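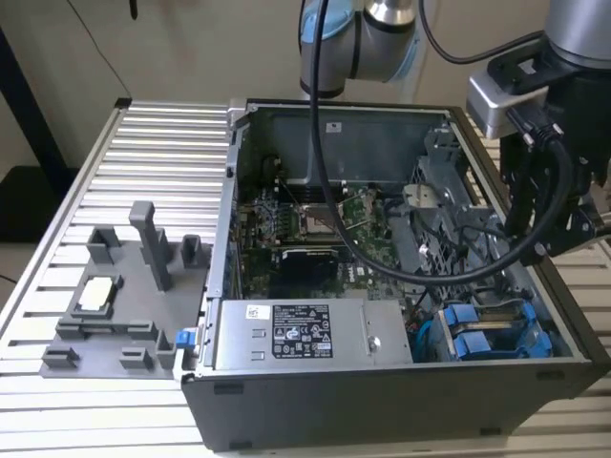
January, 6:40 in the morning

Bus leaves for Birnley at eight. I slept badly and my left ankle is stiff, though it loosened up on the stairs. I taped it myself.

We lost last night at home to Nair, 61 to 58. I played 31 minutes and had 13 points, nine of them in the first half. In the second half they put their longest guard on me and I stopped getting to the middle of the floor. I should have given the ball up earlier and gone through the corner. Coach said so at the third-quarter break and I did it twice, then went back to what I was doing before.

The last possession was drawn up for Ho-yin. He came off the screen clean, and my pass was behind him. He still got a shot up, but he had to reach back for it and it hit the front of the rim. He told me in the locker room it was a good look. I know where the pass was.

Free throws: we went 11 for 20 as a team. I was 4 for 6. Three points is the whole game.

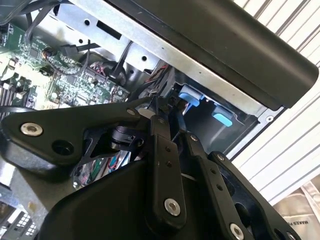
Dindby Women's and Men's Basketball, Men's First Team

Same day, 3:15 p.m., Birnley

Four hours on the bus with one stop. I ate a turkey sandwich and half of Gun-woo's rice. He had the stat sheets out the whole way and went over the rebounds with anybody sitting near him. Nair had 14 on the offensive end. Six of those came from the weak side when I was supposed to be dropping down to hit somebody. I had been thinking of it as a problem for the bigs.

Shootaround was at two. The gym here seats 3000 and the baskets have a lot of empty space behind them, so the depth looks different from our place. I missed short for the first ten minutes. I moved my feet up and it got better. Ho-yin and I ran the same screen play until the pass was in front of him every time, right side and left side.

Birnley presses after made baskets. They sit back after misses. Coach wants me to catch the inbound below the foul line and look up the sideline first, then the middle. If the trap comes early, Gun-woo flashes and I hit him high.

10:50 p.m.

Won, 70 to 64. I had eight points and nine assists, two turnovers, both against the press in the first quarter. Gun-woo got 12 rebounds. We made 15 of 19 at the line.

Ho-yin hit from the left side with a minute left, off the same play. The pass was fine.

Ankle is swollen but I can put weight on it. Ice now, then the bus. Practice tomorrow is at four, film first. I need to wash the gray shorts and call Mom back.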